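**Do I need a ticket for the Plasholm open day?**
No ticket at all, just come on by! We're open on 22nd January at our Ledville workshop, and tours leave every 20 minutes, so you won't be stuck in the lobby for long (there's cocoa if you are).

**Can I bring the kids?**
Please do. We ask that little ones hold a hand near the tables, and strollers can be left by the coat rack.

**What will I see?**
The Celludance demo, mostly, over in the Ackah room, with plenty of time to stand and chat with the folks who run it.
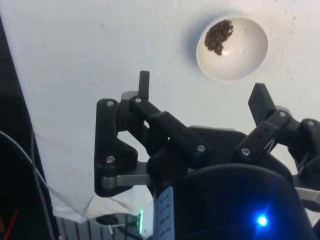
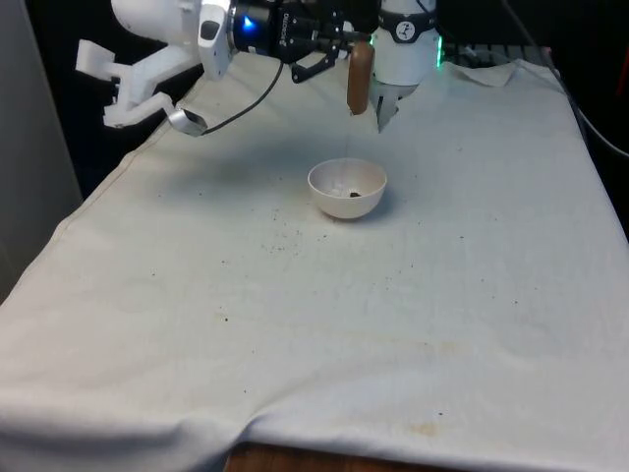

**Can I ask for a particular task?**
We love requests, and there's a card box by the door for them, though we can't promise to get to every one on the day. Small tabletop jobs are the easiest for us to fit in, so think of something on the scale of that white bowl and the dark brown bits in it, and please, nothing with liquid. If your card doesn't come up, leave an email address and we'll write back.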